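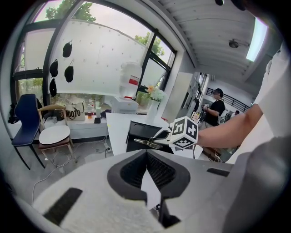
## Recording a practice set with the hand-held gripper

These instructions apply to all members of the Midness student robotics project. Each team records 50 demonstrations of the Mekness pick-up task, working in pairs.

1. Collect a gripper and sign the equipment sheet. Inspect the marker cube — its printed codes must be clean and flat.
2. Place the object on the table within easy reach. Clear anything that is not part of the task.
3. Start the recording and hold the gripper still for 2 seconds.
4. Move towards the object at a steady pace, close the fingers, lift and return. Keep sleeves and fingers away from the codes.
5. Hold still again, then stop the recording.
6. Change the starting position of the object before the next attempt.

Partners exchange roles after every 9 attempts. Failed attempts are to be kept and labelled as such in the log.

Upload the completed set to the Borkowska folder within 30 minutes of finishing. Questions about labelling should be addressed to Mingxuan Shao.

Last revised: July 2026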